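Stain remover leaves a pale ring on cotton tablecloth

I have a dark cotton tablecloth with a candle wax spot near one corner. I scraped off the wax, ironed the rest into paper towels and then used Skurnoter spray on the greasy mark. The grease is gone but there is now a pale ring where the spray was. The bottle says to dilute for dark fabrics, which I did not see until later. Is the ring residue or dye loss, and can it be fixed?

Posted by Nunus

Lazarević
Wash it again, warm. Worked on mine.

Ermira Jurić
Check for residue first. Put a few drops of plain water on the ring and wait 3 minutes. If the ring darkens to match the cloth and stays matched after drying, it was detergent left in the fibers. If it darkens while damp and turns pale again, either residue remains or the dye has been lifted, and you need a full rinse to tell which.

For the rinse, use 500 ml of cool water with one tablespoon of white vinegar. Soak only the affected corner for 18 minutes, then rinse the whole cloth so that no new edge forms. Do not use the vinegar together with any product containing chlorine bleach. Dry flat, out of the sun.
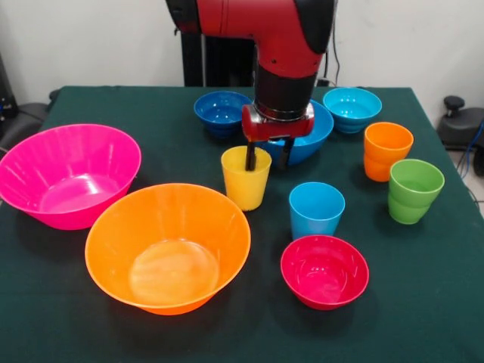
Nemari, November

I use a dark green cloth on my own table, and dark greens show this kind of ring more than mid-tones do. If yours is still pale after the rinse, the dye is gone from that area. No wash will bring it back. The remaining choices are a fabric dye bath for the whole cloth or placing something over the spot.

A dye bath needs the dry weight of the cloth. Mine came to 934 g, and the packet was rated for less than that, so I had to buy a second one. Spot dyeing with a brush gives a darker ring outside the pale one in most cases.

Nunus
The ring went dark with water and came back pale. Will try the vinegar soak before buying dye.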